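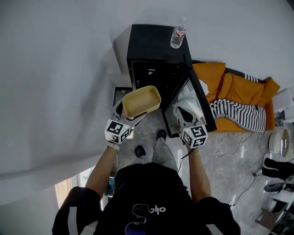 Maxence Jacquet wrote under the last post that a small cabinet should be emptied from the top down, because crumbs and dust only travel one way, and that anybody who starts at the bottom will be doing the bottom twice. He is right about the dust. I still start low, and the reason is the door.

A glass door in a black frame swings out over a good part of the floor next to it. With the door fully open, the space where you would naturally kneel is gone. If you take things from the top first, you reach over the edge of the door each time, and the load ends up on your knees or on the far side of the glass. Working from the lowest level first gives you somewhere to rest a hand. The second wipe at the bottom takes less than a minute and I accept it.

The order I use:

1. Open the door as far as it goes and leave it there. A half-open door drifts.
2. Take out small trays before anything else. A shallow plastic tray catches on whatever is above it if you pull it out level. Tilt the front edge down slightly.
3. Put everything on the floor on the handle side, in the order it came out.
4. Wipe the interior with a damp cloth, then a dry one.
5. Clean the inside face of the glass while the door is open. The outside face can wait until it is shut.
6. Return things in reverse order.

Step 3 matters more than it looks. I used to stack things on top of the cabinet, which put them directly above the part I was cleaning. The top is now reserved for one drink, and it stays near the back.

A note on floors. Light gray marble patterning hides dust very well and hides small clear objects even better. I lost a shelf clip in the Kundthorpe apartment for most of a month, and found it by stepping on it. A dark towel on the floor solves this. So does a tray, provided that the tray is empty when you start, and so I take it out first.

On black interiors: they show streaks and conceal spills. A flashlight held almost parallel to the back wall shows both. I measured nothing here, but the difference between overhead light and side light is large enough that I now consider overhead light useless for this job. Thierry Tanguy uses a desk lamp on an extension cord – more light, more cord.

On cleaning products: plain dish soap, very diluted. I tried the Segura glass spray on a dark frame last August and it left a haze that took three passes to remove. It is fine on the glass itself if you spray the cloth and keep it off the frame.

On trays: the cheap ones warp. A slight bow in the base does not matter for storage, but it will rock when you set it down. Check it on a hard floor before it goes back. If it rocks, turn it a half turn and try again, as sometimes the floor is the problem.

I also keep a log, which Maëlys Poulain considers excessive. It has three columns: what came out, what went back, what went in the trash. After 11 entries the third column is the longest. Most of it is packaging that was kept in case something had to be returned, for items whose return period ended long ago.

Still unresolved is the gap between the base of the cabinet and the wall. A cloth on a ruler reaches some of it. Pulling the cabinet forward reaches all of it, but the last time I did that in Cisstead I scratched the floor, and I would like a better method before I repeat it. Felt pads compress too quickly under this kind of weight. I have ordered a pair of thin plastic sliders and will test them on the lighter cabinet first.

Filed under: Home upkeep, Storage, Small rooms

Recent posts
Shelf clips: four types compared
Damp cloth, dry cloth: does the order matter?
The Studier desk after one year
Moving out of Kundthorpe, part 2
Labels that come off cleanly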